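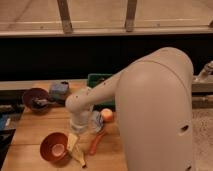

I've been meaning to write about washing up for ages, and January seems the right month for it, what with all the roasting tins and gravy boats we've just been through. I grew up in a house with no dishwasher and I've never owned one, so I've stood at a sink most evenings of my life and I've got opinions (sorry!).

First, the order. Glasses, then cutlery, then plates, then anything greasy, and change the water before the pans even if it still looks all right. My mum did it that way, and I tried it the other way round for a whole winter in my first flat and had cloudy tumblers to show for it.

Second, soaking. I'm a great believer in 20 minutes and no more. Porridge pans want cold water, egg wants cold water, and everything else can have it as hot as your hands will stand. Leaving a tin in the sink overnight is just making a present of it to whoever gets up first, and in our house that's me.

Then there's the business of drying. I used to be a tea towel person through and through, but we had a week at a cottage called Metov last spring, with a huge old rack over the sink, and I came home a convert. Stack it all up, go and sit down, put it away at bedtime. Bliss! I do still dry the knives by hand, and the good glasses. 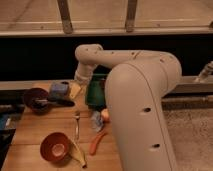

Jenő Hajdu wrote in after the last newsletter to say that I was far too soft on cloths, and that any cloth in use for more than 3 days ought to go in a boil wash whether it smells or not. I've been trying it, and I have to admit the kitchen's nicer for it, though I seem to be forever hunting for a clean one.

A few of you also asked about tea stains. Bicarb on a damp finger, rub it round, rinse, done. I've got one mug that's over 33 years old and it still comes up lovely.
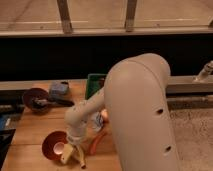

Bowl and cup, one inside the other.

Next time I'd like to do burnt saucepans, so do send me your worst ones, and tell me what you tried on them. I'm having a go at my big jam pan this weekend with vinegar and a lot of patience.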